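Backsplash grout: seal it or leave it?

fikri_l
We're redoing the kitchen in August and I'm stuck on grout. My installer wants to use plain cement grout and seal it every year. My sister went with epoxy and swears she hasn't scrubbed since. Epoxy adds 300 bucks to the quote, and the whole job is already at 3000. 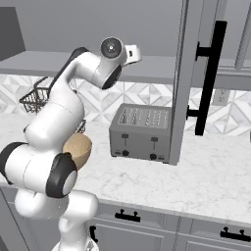

The counter is staying, so it's only the wall behind it. Anybody regret going one way or the other?

saodah.n
Epoxy, every time! I cook with turmeric almost daily and my old cement grout went yellow behind the stove in 3 months (sealed, too).

sugengngau
Gonna disagree. Epoxy is miserable to put in if your guy hasn't done much of it. Mine left a haze on the tile that I'm still picking at. A wall isn't a shower floor, just seal it and keep the money.
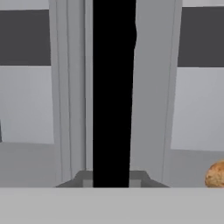
Ask him how many epoxy jobs he's done before you sign anything. If he mumbles, stick with cement.

saodah.n
Haze is the installer, Sugeng, not the grout. Mine wiped clean the same afternoon.

sugengngau
Sure, and he's the one stuck with whatever installer he's got lol

fikri_l
Ok, I asked. He's done two. Leaning toward cement in a darker gray now. Does sealer change the color much?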